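Speaker notes — front desk session, Dodville
November 5, 2021

Slide 1. Title

Introduce myself. Thank Eglė Org for the invitation and for moving the slot to the morning. Say that questions can come at any point. Phones can stay on, most of this room is on call.

Slide 2. What I was asked to look at

Guest reviews for the Hodus, one full season. 2472 reviews in total, from three booking sites and the cards left in the rooms. I read the ones with written comments. The score-only ones I left out of everything that follows.

The question from the owners was simple: why does the hotel score well on rooms and badly on arrival?

Slide 3. Arrival

763 reviews mention check-in. Pause here and let them read the quotes on the slide.

The complaint is almost always the wait, and the wait is almost always between two and four in the afternoon. Guests come off the same train. The desk has one person on it until three, then two. The second person spends the first part of the shift on handover.

Rafsan Haque moved the handover to the back office in the last weeks of the season. Ask him to say a word about this if he is in the room. If not, move on.
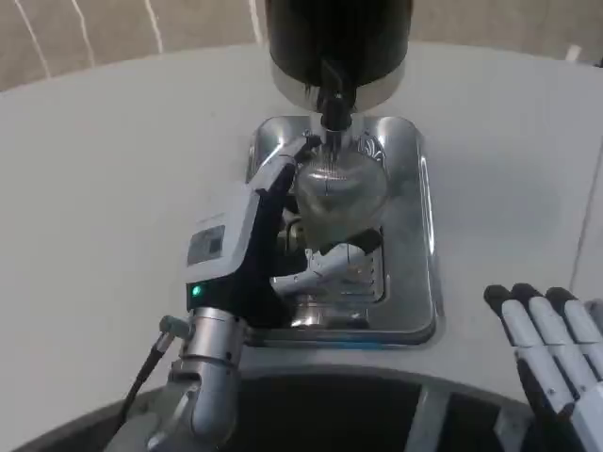

Slide 4. What guests want while they wait

A seat, something to drink, and someone to tell them how long it will be. The last one comes up most. People who were told "ten minutes" and waited ten minutes did not complain. People who were told "just a moment" did.

Read out the review from the couple with the late room. They waited longer than anyone else in the sample and still gave a high score. The receptionist came over twice to update them and kept their bags behind the desk.

Slide 5. Requests

Extra pillows, irons, late checkout. At the Hodus these go through Skenda now, and the night team likes it. The day team still writes on paper. Both work, but a request written on paper at the end of a shift tends to get lost. 14 reviews describe exactly that — asked once, asked again, gave up.

Suggestion: one list, whichever one, and the person leaving reads it aloud to the person coming in.

Slide 6. Sakalauskas wing

Short slide. The 33 rooms in the Sakalauskas wing are farther from the desk and guests get lost on the way. Several asked for a map. A printed card with the key would do. Show the draft card. Mention that the breakfast hours on it are wrong and will be fixed before printing.

Slide 7. Next steps

New rota starts in December. Eglė has the draft and wants comments by email. I will read the reviews again after the holidays, same method, so the numbers can be compared.

If time is short, skip slide 6 and go straight to questions. Handouts are on the table by the door.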